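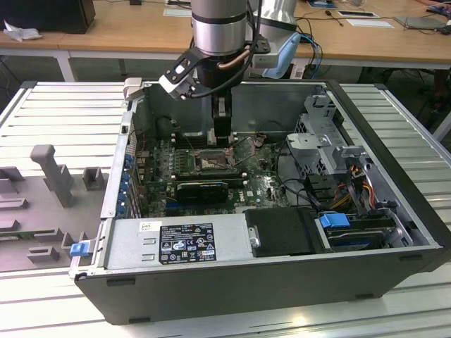 Written by Corinne Adebayo
Equipment Information Officer, Drotent

Stotora 207 Reconditioned Desktop Computer
Catalog number 833

The Stotora 207 is a reconditioned tower computer supplied by Drotent to schools, public libraries, and municipal offices. It is intended for general office work, catalog terminals, classroom use, and record keeping. It is not recommended for video editing or for running shared services on a network.

Each unit is sold with a power cord, a wired keyboard, and a wired mouse. Monitors are ordered separately under the Skidach display listing. Customers who already own a monitor should confirm the type of video connector before placing an order, as adapters are not included in the standard package.

Specifications
Form: tower, for upright placement
Storage: 1000 GB solid-state drive, newly fitted
Network: wired; wireless card available at extra cost
Operating system: installed at the request of the customer, or supplied without one
Warranty: 3 years, parts and labor

Condition
Reconditioned units have been in previous use. The case may show light scratches or faded areas where labels were removed. Units with cracked panels, bent frames, or damaged ports are not offered under this catalog number. Fans are replaced when they fail the noise check, and the original power supply is kept if it passes a load test. All drives from previous owners are removed and destroyed before reconditioning begins. A certificate of destruction can be issued to the donating organization but does not travel with the unit.

Installation
The tower should stand upright on a firm, level surface with open space behind the rear vents. It should not be placed in a closed cabinet. In rooms with carpet, a stand is recommended. The stand sold under the Skála name fits this model and may be added to any order.

Opening the case does not void the warranty. Memory and storage may be added by the customer's own technical staff, who should disconnect the power cord and lay the unit flat before removing the side panel. Replacement of the processor or the motherboard must be carried out by Drotent. Damage caused by parts not listed in the service manual is excluded from coverage.

Ordering
Orders are accepted from registered institutions only. A purchase order number is required. Because stock depends on the equipment returned to us, large orders may be filled in more than one shipment, and units in the same order may differ slightly in the position of the front ports. Institutions that need identical units should state this in writing when the order is placed.

Orders for delivery before the start of the school year should reach us by the end of July.

Returns and service
A unit that does not start on arrival will be exchanged at no charge. For later faults, the service desk will first attempt to resolve the matter by telephone. Please have the serial number ready; it is printed on the label at the rear of the case and repeated on the packing slip.

Related items: Skidach displays, Skála tower stand, Stotora wireless card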